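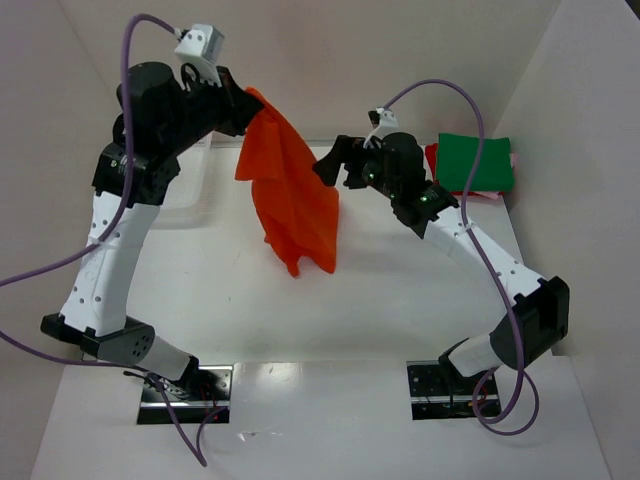

Workshop tips from the folding team

Our robotics club has spent this season teaching a pair of arms to fold T-shirt-sized cloths, and we have learned a lot that isn't in any manual! I promised the new members I'd write it all up before the second half of the year, so this is everything from our notebook that is worth passing on. Most of it will help with any two-arm project, and a fair bit of it helps with plain old laundry too.

Picking your cloth

Start with solid, bright colors. We lost most of November to a gray set that the camera could hardly tell from the table. Orange, red and a good deep green on a white top work beautifully, and it's so much easier for the person at the controls as well.

Wash new fabric twice before you practice with it. Fresh from the store it is stiff and slippery, and it behaves like a different material once that finish is gone. Skip the fabric softener.

Put the finished ones in a far corner, well behind the arms. If they sit near the middle, sooner or later an elbow sweeps the whole pile onto the floor (ask me how I know).

Finding a corner

This is the fun part, and the hard part. Pinch the cloth anywhere near an edge and lift it straight up, slowly. Let it hang until it stops swinging. The lowest point is very often a corner, so bring the second gripper in there, take hold, and let go with the first. Do it once more and you usually have two corners and a nice straight edge between them.

Open the free gripper wide before you move in, and come from the side. Coming from above tends to push the fabric away. If the cloth is doubled over itself, give it a gentle shake — two short moves up and down — and try again.

Shahla Safavi, who started the club, makes everybody do this by hand first with two clothespins and no fingers. It feels silly for five minutes and then you suddenly get it.

Taming the cables

Tie each cable to the forearm, then leave a generous loop at the elbow. Move the arm through its full reach by hand, power off, before you tighten anything. A cable that looks fine at rest can pull tight when the arm stretches.

Clear ties are gentler than tape and don't leave goo. Snip the tails flush or they will snag the cloth.

Buy cables in a color you'd never use for fabric. Ours are purple, and I recommend it to everyone.

Keeping the table nice

Wipe the top with a barely damp cloth at the start of each session. Lint builds up faster than you'd think, and the fingertips pick it up and lose their grip. For scuffs, a little baking soda paste does wonders.

Turn off the overhead light closest to you if you're getting glare. A pale wall on three sides helps spread the light, and plain painted board is plenty good.

Writing things down

Log every try, even the awful ones. We have 1582 folds in the notebook so far, and the last 148 were all done on the new routine, which we named Skurkari. Of the first 49 on that routine nearly half came out lopsided, and reading back through the notes is how we spotted that we were letting go too early.

We're taking it to the Rondico meet in spring, in the household tasks group. New members, bring an old dish towel and a pair of clothespins to your first meeting!

Posted December 27, 2020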